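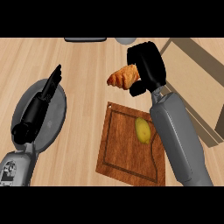
*Board, grey plate, lemon, croissant*

**Re: Croissants from the freezer, worth it or not?**

**mardlebun** wrote (April 2022):

Right, I've had the Domis oven since December and I still can't get a frozen croissant to come out as it should. The box says 200 degrees and I get a lovely brown top with a middle like wet bread. I prove them overnight on the worktop with a tea towel over. Am I daft to bother? The bakery by me wants £34 for a tray and I'm not paying that for a Sunday breakfast, even with the in-laws coming.

**oldcrumb652** wrote:

Ditch the tea towel, it sticks and pulls the layers about when you lift it. I put mine in the oven switched off with a mug of hot water on the shelf below. And turn it down once they've puffed up! 200 all the way through is too hot in anything with a fan.

**Tansy_and_toast** wrote:

> turn it down once they've puffed up

Sorry, can't agree with this one. I've tried it both ways and the ones I turned down went flat and a bit greasy. Leave it alone and keep the door shut. If the tops are catching, move the tray down a shelf.

Also which butter ones are you buying? The Akpan ones are miles better than the Cella ones, which taste of nothing much and leak all over the paper.

**oldcrumb652** wrote:

Yours went flat because they were overproved, I'd put money on it. Mine have never gone flat from turning the dial. And I like the Cella ones, so there.

**mardlebun** wrote:

Ha, didn't mean to start a fight. They're Cella, and yes there was a puddle. I did wonder about overproving because the kitchen's warm at night (boiler's in the cupboard). What would you serve with them? I was thinking lemon curd, I've got a bag of lemons that need using up.

**pipkin** wrote:

Curd every time. 100g butter, three lemons, go slowly and don't walk off to answer the door like I did, unless you fancy lemony scrambled egg. My Zarker pan has a thick bottom and it still caught.

**Tansy_and_toast** wrote:

Curd on a croissant is far too much, it's half butter already! Plain, with coffee. Save the curd for scones.

**mardlebun** wrote:

Made a batch this morning, proved in the cold oven with the mug, 200 to start and then down to 180. Middle was cooked! Bottoms a bit dark, so next time I'll double up the tray. Curd is in the fridge and I'm having it on mine, sorry Tansy.

**oldcrumb652** wrote:

Told you. Did you egg wash?

**mardlebun** wrote:

Just milk, I'd used the eggs in the curd.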